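3. Materials: small-object assortments in reused cartons

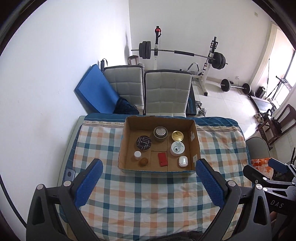 Figure 3. A mixed assortment in an open, shallow carton standing on plaid cloth. Round containers, a small white bottle and a flat red item share one undivided floor.

3.1 Source of the assortments

The assortments analyzed in this paper come from households in the Kumholm district that agreed to keep small personal items in a single open carton for the length of the study. Participants chose both the carton and its contents. We set two conditions only: the carton had to be a reused shipping or retail box without inserts, and every item had to be small enough to lift with one hand. Lids and flaps were folded away or removed at the start, so that the contents could be inspected from above at any time.

Earlier work on domestic storage has mostly dealt with drawers and shelves, where the depth of the compartment and the direction of access are fixed by the furniture. An open carton differs on both points. It can be approached from any side, and its position in the room changes with use. Cartons in our sample were kept on beds, low tables, window ledges and, in a few homes, the floor. The supporting surface was entered on the record sheet as hard, soft or unclear. Where a cloth hid the surface underneath, as in Figure 3, the entry was based on the household interview.

3.2 Item classes

Items were coded by outline as seen from above and by height relative to the carton wall. Four outline classes were used: round, rectangular, rounded-irregular and other. Coding by function was tried during the pilot and dropped. Two coders agreed readily on whether an item was round, but they disagreed often on whether a closed round container held cosmetics, sewing supplies, candy or nothing at all. A printed name helped in some cases and misled in others, as many tins and jars had been refilled.

Figure 3 shows a typical distribution. Of the eight items in the carton, most are round or have a round cap or top. The dark grey-green container with the perforated silver disc, the gold tin or lid, the white jar and the black case printed "Blank ME" all fall into the first class. The flat red item is rectangular. The glossy white case at the front corner was coded rounded-irregular, and so was the brown, walnut-like object near the small bottle. The printed text on the black case is upside down from the viewing side. Text orientation was recorded wherever it could be read, and it is used in Section 4 as a weak indicator of the side from which an item had been put down.

3.3 Condition of the carton

Carton condition was graded on three points: rim, floor and inner wall. A torn or softened rim was common and did not exclude a carton from the study. In the assortment of Figure 3 the rim looks slightly torn along the far wall, and it was graded 2 on the rim scale. Floor seams were noted because a raised flap edge can act as a low barrier, against which small round items come to rest. Coders marked the seam lines on the plan drawing before placing any items on it, so that the position of the items would not influence the position of the seams.

Label and tape remnants on the inner walls were sketched but not graded. They proved useful for a different purpose. Households turned their cartons freely between visits, and a patch of irregular shape gave the coder a fixed reference for establishing which wall was which. In cartons without such remnants, a small pencil mark was made on one inner corner at the first visit.

3.4 Recording procedure

Each carton was recorded at the place where the household kept it. Nothing was moved beforehand, including bedding and cloth. The coder drew a plan view on squared paper, starting with the back wall and working forward, and numbered the items in order of drawing. Contacts between items were entered on a separate line of the sheet. Two items were treated as touching only if no part of the floor could be seen between them from directly above - a stricter rule than the one used in the Litis inventory, where items within a finger's width were counted as a group.

The full record contains 691 assortments and more than 3000 item placements. All sheets were coded first by the field coder and then by Gülizar Coşkun, who had no access to the household interviews. Disagreements over outline class were settled by returning to the plan drawing. Where the drawing did not decide the matter, the item was moved to the class "other" and left out of the shape comparisons in Section 4.

3.5 Limits of the material

The sample favors light, closed containers. Loose items such as buttons, keys and coins were rare, possibly because households considered an open carton unsuitable for them. The item counts should therefore not be read as an inventory of what people own, or of what they misplace. A second limit concerns height. A plan drawing does not separate a tall jar from a shallow tin of the same diameter, and the height code, with its three levels, recovers only part of this difference. Side elevations were drawn for the Ulilov subset and are reported with the stacking results in Section 5.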